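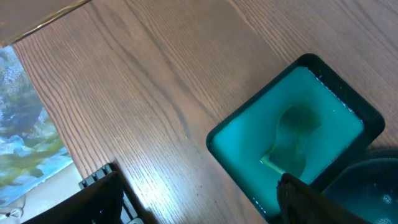 Square tray of turquoise-green liquid on the work table, with the gripper fingers in the foreground.

FOR RELEASE: TRIDLEY PUBLISHES FIRST FINDINGS ON ROBOT DISHWASHING BY HAND

Tridley today released first findings from its Household Chores Program, which asks whether machines can yet take on ordinary kitchen work. The answer for dishes is a qualified no. Over 400 trials at the Conel workshop, a two-armed station was given plates and a scrubbing sponge. In 200 of them the plates met the program's standard of cleanliness without help from staff.

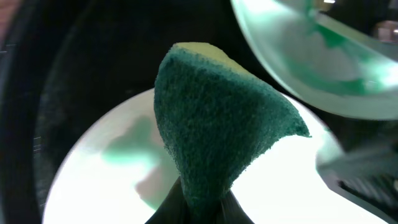
A green-and-yellow scrubbing sponge held in the gripper.

"Picking up a plate is no longer the hard part," said Mahtab Bakhtiari, director of the program. "A sponge changes shape every time it is squeezed, and the arm has to work with whatever shape it gets."

Most failed trials involved the grip.
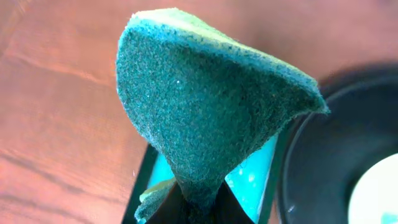
When the sponge was pinched too near one end, the scouring side often turned away from the plate, and the arms had to set it down and start over. Residue left near the middle of a plate was the next most common fault.

Tridley does not consider the system ready for homes or restaurant kitchens. Staff remained at the station throughout the trials.

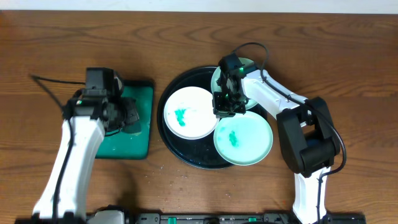 The second phase begins in May with partners Mocanu and Fitar. It will cover drinking glasses and flatware, and will compare the time taken by the arms with that of a person doing the same job. Results will be published in full, including failed trials.

Last updated: 12 March 2021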